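Stikdale Tipi Kit, 12-Foot

I started making these kits for a friend's summer history camp, and by the second June I had more orders than floor space. So now there's a page for them! The Stikdale is a Plains-style tipi cover and lining, cut and sewn in my shop, sized for schools, small museums and anyone who wants a real lodge in the yard instead of a play tent.

I've spent a lot of years reading about Plains lodges (and standing around in other people's, asking too many questions). The thing I wanted to get right was the tilt. A Plains tipi isn't an even cone. The back is steeper than the front, and the floor comes out a little egg-shaped. Plenty of cheap covers skip that and the smoke flaps never sit properly. Mine is cut with the smoke hole running down the front, the way it should be, and the flaps have pockets for two outside poles so you can turn them with the wind.

The pattern starts with a three-pole frame, which is the tie the Cheyenne and the Lakota used. Some other peoples, the Crow and the Blackfeet among them, start with four. If your program teaches about one of those, write me before you order and I'll send the Hendis cover, which is shaped for the four-pole tie.

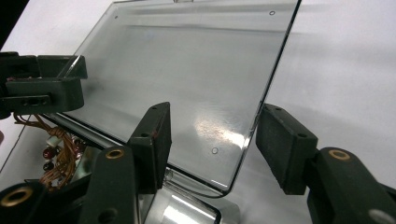 Clear panel with three holes.

What you get with the Stikdale: the cover, a lining that ties on inside, lacing pins, pegs, 45 feet of rope and my setup booklet. Poles are not included. I know, I know, everybody asks. Shipping long poles costs a fortune, and lodgepole pine bought close to you will be straighter and cheaper than anything I can put on a truck. You'll need 12 in all, counting the two for the flaps, so that's 10 for the frame. Peel them well and knock off every knot, or rain will run down the pole and drip on whoever is sitting there.

The cover comes in two cloths. Simiyu is the lighter one, easy for kids to carry and fine for a few weeks of good weather. Wivine is heavier and treated for mildew, and it's the one I'd pick if the lodge is staying up all season. Both are a natural off-white. I don't print designs on them. Painted lodges belonged to particular people and families, with their own stories and rights attached, and I'd much rather you ask a Native artist or your local tribal cultural office than have me guess.

Price is $876 in Simiyu. Wivine costs more and I quote it by email, as the cloth price keeps moving on me.

A few things people write in about. Setup takes two adults around an hour the first time and a lot less after that. Air the cover out completely before you fold it (please!). And if you're up in high country, I've had mine pitched at 4000 feet in a nasty wind and it held, but I did add an anchor rope from the tie down to a stake in the middle of the floor, and I'd do the same again.

Orders ship in the order they come in. Send me your group size and which cloth you're after, and I'll write back with a ship date.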